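Workshop notebook, January, afternoon

Desk odds and ends, continued. The Cluvunance order form wants to know how many cases we need for the small stationery, and I have put off answering through 2 coffees. The trouble is that "small stationery" on our bench means anything shorter than a forearm that rolls. Tried the white hinged case first, opened flat, both halves shallow. 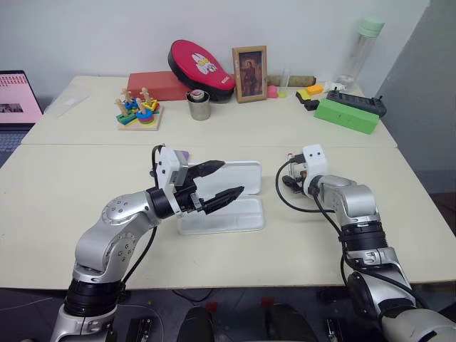
I still think a marker deserves a home with a lid. The Brernis tray system, which cost us a cupboard and most of December, held that everything should live in the open where people can see it. People could see it. They then took it to other rooms.

Moved on to the red-capped marker and the white case, lid up at the back. The back row can wait: stacking toy, picture in its wooden border, tape parked on the steel cup. I have stopped asking what the portrait is for. They look like management.

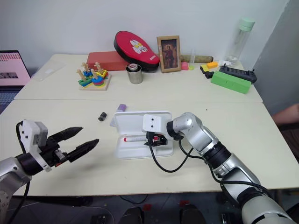
Loose caps remain the unsolved problem. Basmont sells a bin for them — a bin, for caps — in packs of 10, and I refuse on principle until the budget opens again. For now caps go in with the pens, whether or not they match.

To do: label 3 cases, send the form back, find out who signed for 2,000 adhesive dots.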